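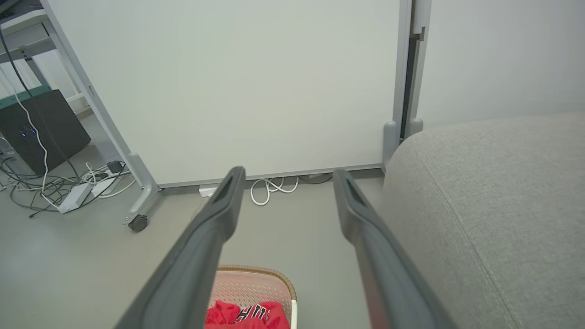
Search Jostell Community Help Go

Dull patches after mopping a gray floor

Posted in December by unit419

We moved into a rented unit in the Marinescu building and the gray floor goes dull after every mop. It looks fine for an hour, then there are cloudy patches you can see from the door. I've been using Cotex floor soap, one capful to a bucket of warm water. The lease says no wax and no solvent. Is it the soap or is the finish worn out? The area is 4000 square feet, so I don't want to do it by hand unless I have to.
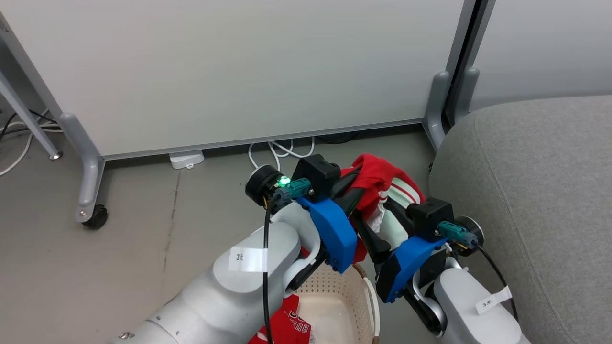
Gray floor in the unit.

tilesandgrout

It's the soap. Switch to something else.

mopbucket2

Cloudy patches that come up as the floor dries are usually soap left behind. Before you buy anything, pick one patch and wipe it twice with plain warm water and a clean cloth, then let it dry overnight. If it comes up even, you have residue and the finish is probably okay. If it stays dull, the finish may be worn and the landlord should look at it.

For the whole floor I would use two buckets, one for the cleaner and one for rinsing, and change the rinse water as soon as it looks gray. We went over to Kistular neutral cleaner at my job and use half of what the label says. Don't use vinegar - it can etch some finishes and you don't know what is on yours.

You could also rent a small scrubber for the first rinse. Try it in a corner with the soft pad before you do the rest.

unit419

Wiped a patch by the door last night and it dried even. Going to rinse the rest this weekend and ask the landlord what the finish is.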